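Renting in Costamgate, month three

I promised to write again when the matter of the deposit was finished. It is not finished, but I have learned some things and I want to put them down before I forget.

When I left the flat on Kamata Street, the agency kept 612 of my deposit for "cleaning and repainting." My neighbor Nanami Ichikawa told me that the city has a free tenant advice desk, open from nine in the morning. I waited 30 minutes and spoke with Cristian Bermúdez, a very patient man. He asked me for the move-in report. I had it, but I had never read the second page, where the old marks on the walls were already listed.

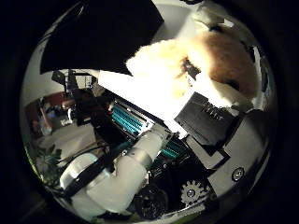 Soft toy, white and reddish brown.

With his help I wrote a letter to the agency. It was one page, with a copy of the report and the list of marks. After two weeks they answered and offered to return 149. I said no, politely, and asked for the invoice of the painter. I am still waiting for this invoice.

My new rent is 989, which is more than I wanted to pay, but the building is quiet and the windows close well. This time I read every page before I signed, and I asked the landlord to correct two lines. He was a little surprised, but he did it.

If you also rent in this city, the advice desk is on the ground floor of the housing office. Bring your contract and the move-in report. In May they will open in the evening too.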